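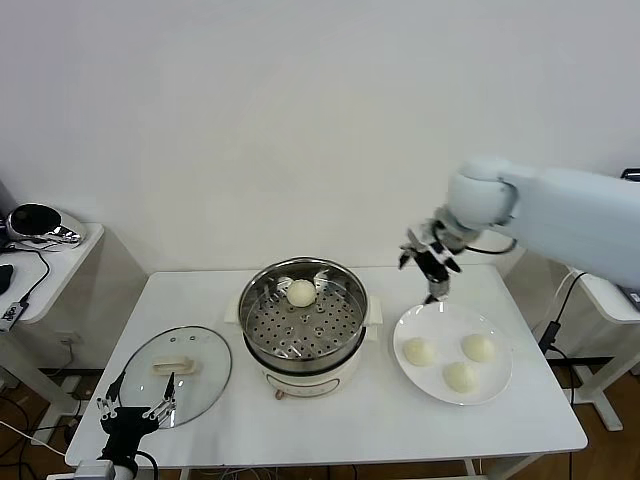

Never lift the lid in the first ten minutes, a reader from Kullbridge wrote to us in November, and never, ever trust a recipe that tells you to. I'd go further – leave it alone until the buns are done, however badly you want to peek!

Steamed buns have become my favourite thing to make on a cold afternoon, and I can't believe I left it so long. The dough is wonderfully forgiving. You need 200 g of plain flour, 100 ml of warm milk, a teaspoon of dried yeast, a spoonful of sugar and a splash of oil. Knead until it feels like an earlobe (sorry, but it does), cover it and let it double in size.

Then comes the pleating, which everyone frets over. Pinch the edges together over the filling, give them a twist and move on. Mine come out wrinkled on top where the dough meets, and I love them for it. If you'd like a smooth dome, turn the bun over so the pinched side sits underneath.

I used to balance bamboo over a wok, and it's still a lovely way to do it, but an electric steamer pot has won me over. It's small enough to live on the table, with a metal basket that drops into the top and a glass lid, so you can watch the buns swell without letting any steam out. Squares of baking paper stop them sticking to the holes. Leave plenty of room between them as well – they puff up far more than you expect, and two buns that touch will tear when you part them.

Twelve minutes over a steady simmer does it for a bun the size of a small satsuma. Turn off the heat and wait another 3 minutes before the lid comes off, tilting it away from you so the drips miss the dough. Move the buns to a wide plate with a bit of space around each, and have the next batch ready to go in.

For fillings, I keep coming back to the mushroom and spring onion one from Sombatkul, the little café behind Testano market, chopped fine and cooked until it's almost dry. Red bean is glorious too. Any leftovers freeze beautifully and can be steamed straight from the freezer for breakfast, with chilli oil and a very large mug of tea.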